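The Trouble With Good Coffee

I used to be a person who drank coffee. Now I am a person who has coffee arrangements, and I blame the town of Prekcombe.

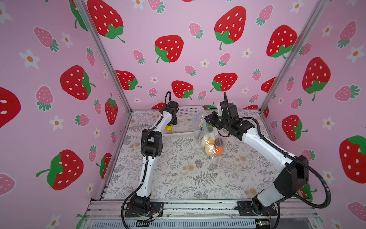 When I moved there, you could get a cup of coffee in three places, and all of them were bad in the same way. It came in a thick white mug, it tasted of the urn, and it was yours within a minute of asking. You could drink it while thinking about something else. I got a great deal of thinking done in those years.

Then Drurkaritz opened by the station, with its long counter and its short menu, and I was asked whether I'd like something "fruit-forward". I said yes, as I would have said yes to most things before 9 in the morning. What I got tasted of blackcurrant and faintly of tomato. It took eleven sips before I stopped waiting for the coffee to start.

Let me be fair. It was well made. The beans had been grown by someone with a name, at an altitude of nearly 2000 metres, and both were printed on a little card that came on the saucer. I have kept several of these cards. I don't know why. I don't get a card with a potato.

My friend Fereshteh Karimi thinks I'm being a dinosaur. She owns a Nishimura grinder, which she bought second-hand and talks about the way other people talk about a clever nephew, and she says the old stuff was only ever hot brown water and that I miss being younger. There may be something in that. But I've watched her make a cup at home. There's a scale, a timer, a kettle with a neck like a heron, and a period during which guests mustn't speak to her. The coffee is lovely. By the time it reached me I had finished my cake.

My quarrel is with the idea that everything we put in our mouths ought to be paid attention to. Some things should be. A ripe pear, fine. A wedding lunch, if you're sitting near the food. But a morning drink has a job to do, and the job is to get me to the point where I can pay attention to anything at all. Asking me to notice the finish on it is asking for the change before I've handed over the note.

Banafsheh Rostami, who used to run the Ritema café on the hill, kept a jar of instant behind the good machine for what she called the early customers. You had to know to ask. She'd make it with too much milk and charge you almost nothing, and you drank it standing at the window with your coat on. The place is a shop for candles now.

I went back to Drurkaritz in July and asked if they did anything plain. The young man thought about it seriously, which I appreciated, and recommended the Guatemalan.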